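Teaching the tidying round in Vida

I look after the practice side at Gradinden, and tidying is the first job I teach the robot. We do it all in the simulator, so it's a good one for you to learn on too! Orsolya Szabó used to write out every round by hand - now she checks runs and has her afternoons for planning.

Step 1. Open the room by the glass door and bring both arms down to the floor, one gripper by the rim of the round bin, the other by the small orange object.

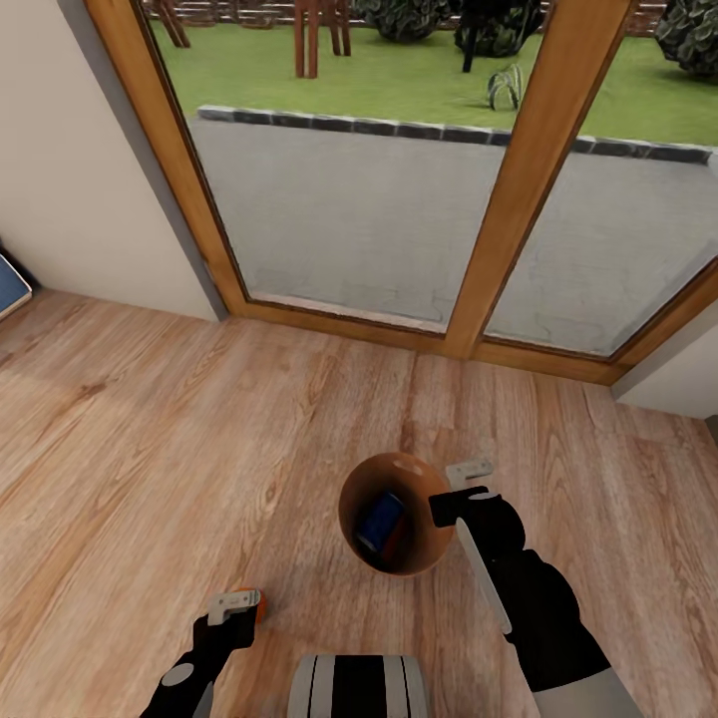

Step 2. Go slowly with the bin. Close on the rim, wait, then lift (I rushed this for my first 11 runs and had to redo the lot).

Now for using both hands at once. Keep a hold on the orange piece while the other gripper has the bin by its rim.
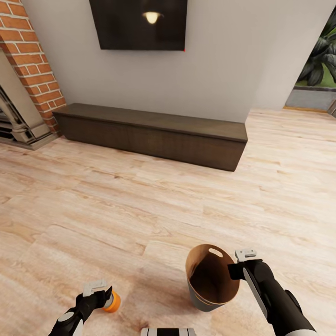 Save each run under your own name, even the bad ones. Orsolya goes through them with you, and six is plenty for a morning.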